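Suvar withdraws spring commercial and starts open review of its advertising

PLENTHORPE, May – Suvar, the maker of household and bathroom care products, has withdrawn its spring television commercial "Ready by Nine" after complaints from viewers. The spot will not return in a shorter or changed form.

The company received 934 written comments in the first week of broadcast. Most of them were about the same point: in the story, one member of the family does all the cleaning before guests arrive, and the others only inspect the result. Many viewers wrote that this felt old and unkind.

"We wanted to show a funny morning in a normal home," the company said in a statement. "A large part of the audience saw something different, and we have to listen to them. We are sorry for the bad feeling it caused."

The commercial was produced by the agency Trila and was shown before its release to a test group of 410 people. Suvar now considers that this test asked the wrong questions. It measured if people remembered the product name, but it did not ask how they felt about the characters.

From Tuesday, the following changes are in force:

All online versions of the spot are removed, also from the pages of retail partners.

Printed posters in nearly 3000 stores will be replaced with product-only material.

The research office Fuchs will review nine older Suvar commercials and publish its findings on the company website.

Trila stays as the agency for the brand and takes part in the review. Both companies have agreed that new scripts will be read by an outside panel before filming starts – this was not the practice until now.
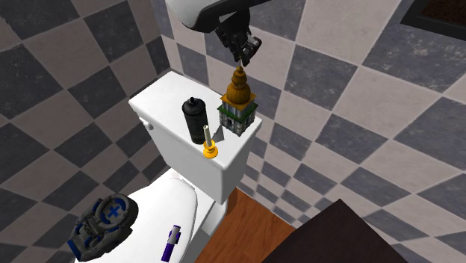

Bathroom visual with a black spray can on the cistern lid.

The autumn campaign, which was planned for the same family of characters, is stopped. Suvar will present a new concept when the review is finished. Product prices and store promotions are not affected.

Viewers who wrote to the company will receive a personal answer. Further comments can be sent through the contact form on the Suvar website.

Press contact: Suvar Communications Office, Plenthorpe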